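Amuvside opens equipment planning service for small firms that want a robotic hand

Grisberg, Thu 14 January - Amuvside today opens a planning service for small and mid-size companies that are thinking about their first robotic hand. The service is called Flekness. It helps the customer to decide what to buy, what to rent and what to leave for a later budget year.

Many buyers look first at the price of the hand. The costs that come after, such as mounting, spare fingertips, training of staff and hours of service, are often put in the budget too late. Flekness places all of them in one plan, which the customer receives 14 days after the first visit.

A visit begins with the objects which the customer handles every day. Light and clear plastic items get their own page in the plan, as they can ask for a different hand than boxes or bottles do.

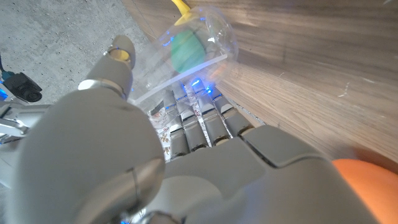
What the service includes

The fixed price is 1,249 euros per site. It covers 2 visits, a written cost plan for the first years of use, and a list of questions to send to suppliers. Amuvside does not sell hands or arms and takes no commission from those who do.

Customers who already own an arm can order the plan too. In this case the first visit also checks the wrist mount, the power supply and the free space near the table.

Availability

Flekness can be booked from today in Grisberg and Nyberg. Other towns will follow in July - the list will be published on the Amuvside website. Companies that must hand in a budget request before summer are advised to book early.

Press contact: Amuvside press office, Grisberg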